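Folding Questions, Answered
by Chia-jung Tam
Updated April 21, 2021

I get a lot of mail about laundry (more than I ever got about cooking!), so these are the ones that keep coming back.

Do I have to fold the day I wash?
No. I let things sit overnight all the time. Shirts I do first, the rest can wait for a movie.

Where do you fold if you don't have a big table?
On the bed! Mine is the right height and I don't have to clear it off – well, most days I don't.

What about fitted sheets?
Tuck the corners into each other, lay it down, fold in thirds. If it comes out lumpy, put it at the bottom of the stack and move on with your life. I've been doing this for 20 years and mine are still lumpy.

How do I start on a really big piece of fabric?
Find one corner before you do anything else. Pinch it, lift it, and let the rest hang until you can see which way it runs. I used to grab the middle and go around in circles. 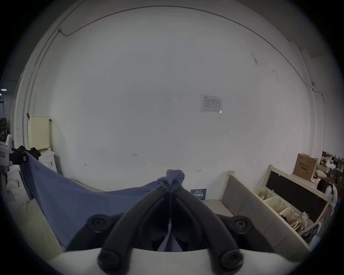 Blue-grey cloth held up by a pinch, with the far corner still over the black clothes.

Should dark clothes get their own pile?
I like it that way. I fold them last, near a window, so I can tell the navy from the black.

How many sets of sheets do you keep?
Five, and that's after a big clear-out in October. Two would do it.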